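Evening, after dinner

Today I decided that the kitchen counter must become my friend again. I live in this apartment since March, and all this time I put things on the counter only because there was a free place, and then they stayed there. Yan told me on the phone that a small kitchen needs rules. I answered that I have rules, I only don't follow them.

First I read my notebook. In July I wrote down what I spent for the kitchen: 163 dollars in one month, most of it at Pelletari, the shop near the bus stop. I was a little ashamed. Deming Zou says that his mother cooked for six people with one pot and one knife, and I believe him, but his mother did not live so near to Pelletari.

So this was my plan: the middle of the counter is for cutting, and everything else goes to the wall. I like the bamboo board best of all my boards, with its groove for the juice, so it gets the good place. 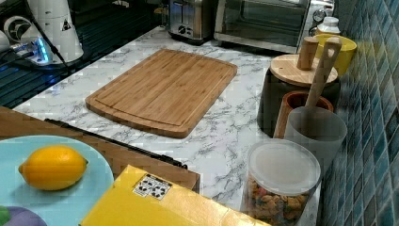 *The bamboo board in the middle, the cups and jars along the blue tiles.*

I am pleased with the row by the tiles. The dark canister with the wooden lid was a present from my sister and I want to see it every day. The long wooden spoon (or is it a spatula? In my language we have one word for both) stands in the gray cup, where my hand finds it without thinking. I also keep the clear box with the white lid there, but I must find a better place for it, maybe the shelf.

The toaster and the toaster oven are a more difficult question. Do I need both? Yan says no. In the morning I want only bread, and for this the toaster is quicker. In the evening I like to warm a piece of fish or some potatoes, and for this I need the oven. I wrote two lists, and they came out the same length, so both machines stay.

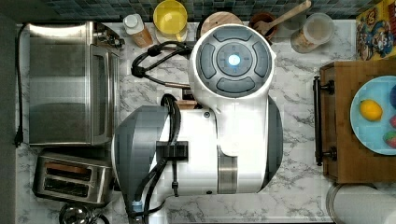
*Oven and toaster on the left side, yellow container and the wooden things at the back.*

The wooden bowl with its spoon looks nice against the dark little tiles. The round board I use only for bread and cheese. I want to rub both with oil this week. Erko gave me the oil in winter and I never opened it, so tomorrow I must ask him how long it should stay on the wood before I wipe it.

For lunch I had only soup and an apple. Mrs. Allport from downstairs came up for her umbrella and said the marble pattern makes the room look bigger. We talked until three, and the tea became cold.

Still to do: wash the kitchen towels, buy rice, call my sister. My back hurts a little from the wiping. I go to bed early.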